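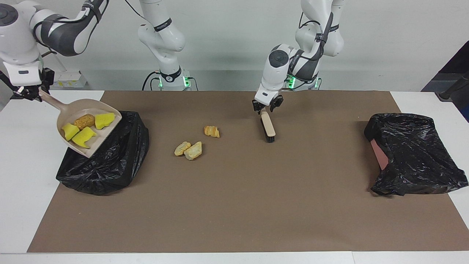
Home Diary Exhibitions About Contact

Well, it's official, I'm a trustee! The letter from the Fulmont was on the mat when I got in (second class, which tells you something about the finances) and I read it standing up in the hall with my coat still on. Three years, renewable once, expenses on production of a receipt.

My first meeting was this afternoon at two, up in the old print room, which has lovely windows and no radiators that work. Mi-kyung Ma was in the chair and she is quick, much quicker than I'm used to. We'd done the minutes, the apologies and the declarations of interest before I'd found a pen. I declared my etching, the one the gallery bought off me years ago, and she wrote it down very seriously and asked what it was of. A heron, I said. Jong-dae Seo said he'd always thought it was an umbrella.

There are 11 of us when everyone turns up, and today everyone did, so it was elbows in. The big item was the Plamau bequest. The family are offering the drawings, all of them, but they want them kept together and on show for part of every year, and that's where it got a bit warm. Woo-jin Yang thinks we should bite their hand off. Bo-ram Shin, who'd have to find the wall space, thinks a promise like that ties up the east gallery for good, and she'd brought a floor plan to prove it. I could see both sides, which is a hopeless thing to be able to do at a first meeting, so I kept fairly quiet and ate a shortbread.

Then money. The paper store needs new shelving and the quote has come in at 4000 pounds, plus 700 for taking the old stuff away, and there was a long silence over the 700. We've asked for a second quote. I did pipe up then, to say that damp was more of a worry to me than shelves, having lost a whole drawer of proofs to it in my last studio, and Mi-kyung said good, would I look at the damp then. So I've got a job already. Serves me right for opening my mouth!

Mebrat Zeleke walked me down to the bus afterwards and filled me in on the director business. The new one starts in May and is coming over from Radia, and there were 80 applications, so goodness knows how they got it down to a shortlist. Mebrat sat on the panel and wouldn't tell me a thing about the others, though I tried twice.

Missed the bus, got chips, home by seven. I've put the bequest papers on the kitchen table to read before bed and so far I've done the contents page. Must ring Bo-ram tomorrow about getting the key to the store.

6 comments Share 14 likes

Older entry Newer entry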